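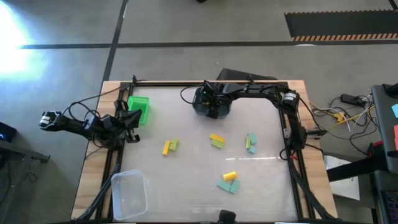

The Hirnon automation laboratory has completed the annual service of its two-arm sorting cell and returned it to the daily schedule, the Torkness technical office announced on Tuesday. The work was led by Perihan Bilgin, senior maintenance technician, and covered both arms, the grippers and the cable runs along the frame. Both arms remain mounted on the black aluminum frame, with the green bin and the clear container set on the white work surface along with toy blocks in yellow, lime green and pale teal. The blocks serve as the standard load for checks after service.

The cell had logged 3282 hours of operation when it was taken out of use in January. According to the service record, the shoulder joint on the left arm had developed a small amount of play, first noted by the evening shift as a drift in the resting position. The joint motor was replaced and the bracket screws were tightened to the values in the manual. The right arm needed no new motor, but one gripper cable showed wear near the connector and was exchanged.

"The left shoulder carries most of the load when the arm reaches out to its full length," Ms. Bilgin said. "We would prefer to change that motor early and on a planned day."

After reassembly, both arms were calibrated again from their zero positions. Eylül Kurtuluş, who supervised the acceptance run, reported 832 pick-and-place cycles with two missed grips, both on cylindrical blocks. The limit set by the office is five. Finger pressure has been raised slightly for that shape, and a second run of 201 cycles was completed with no missed grips.

Under the new schedule, frame bolts and cable ties will be inspected every week, and the gripper fingers will be cleaned at the end of each shift. Joint play is to be measured every 685 hours – a shorter interval than the one used until now. Operators are asked to enter any unusual noise or drift in the cell log before restarting the arms.

Spare motors are held at the Erberg store. Requests should be addressed to Nazmiye Çınar at the technical office.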